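Gout stool

A gout stool, also called a gouty stool or leg rest, is a low piece of furniture made to hold up one leg, or a pair of them, in front of a seated person. It belongs to the same family as the footstool and the ottoman, but it's taller at one end and the top is usually sloped or curved so that the calf carries the weight and the heel hangs free. The best ones adjust, and the ways makers found to do that are a delight to anyone who likes clever hinges.

Design

The simplest form is a fixed wedge with a padded top. Adjustable stools generally have two hinged boards, a base and an upholstered flap, joined at the front. A small strut folds out from underneath and drops into one of several notches cut in the base, much like the stand on a cookbook holder or a deck chair. Better examples have a ratchet on each side (wonderful things, with a very satisfying click) so the flap stays level under an uneven load.

A third type has a scooped top shaped like a shallow trough, with the sides raised to stop the leg rolling outward. These are often the handsomest of the lot, particularly when the curve carries right through into scrolled ends.

Coverings vary with the household. Leather and horsehair cloth wear well and wipe clean, while needlework tops were often stitched at home and fitted by a local upholsterer. Plenty of surviving stools have had three or four covers, one tacked over another, and peeling them back is half the fun of restoring one!

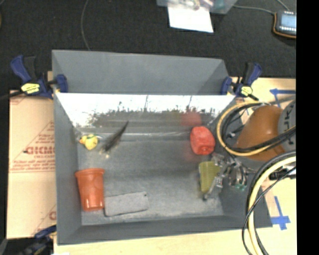 Height matters more than any other measurement. A stool that's too tall tips the sitter back and puts a strain on the knee, and one that's too low is really just a footstool. Makers who sold stools and armchairs together could match the two, and a pair that has stayed together is a lovely find.

The Gratville pattern

Among collectors, the Gratville stool has a small but devoted following. It was the work of the cabinetmaker Gillespie Crichton, who supplied it through the Gillies furniture store and is thought to have made around 200. Of these, 182 carry a number stamped under the base board. The Gratville has a double ratchet, turned feet and a padded flap that can be lifted off its pins for re-covering, a feature that has saved many of them from the tip.

A cheaper version, the Enar, did away with the ratchet and used a plain strut with four notches. It's lighter and easier to carry from room to room, and some owners prefer it for that.

Later use

The gout stool faded as the reclining chair took over its job, though the idea never left. Modern padded leg rests follow the same slope, often in moulded foam with a zip-off cover. The old form also turns up in sitting rooms as a book rest, a plant stand or the favourite bed of the family cat.

A display at Grondia each December brings together 70 stools from private owners, with a few set aside for visitors to try. The trough-topped ones always have a queue.

See also

Footstool
Ottoman
Reclining chair
Upholstery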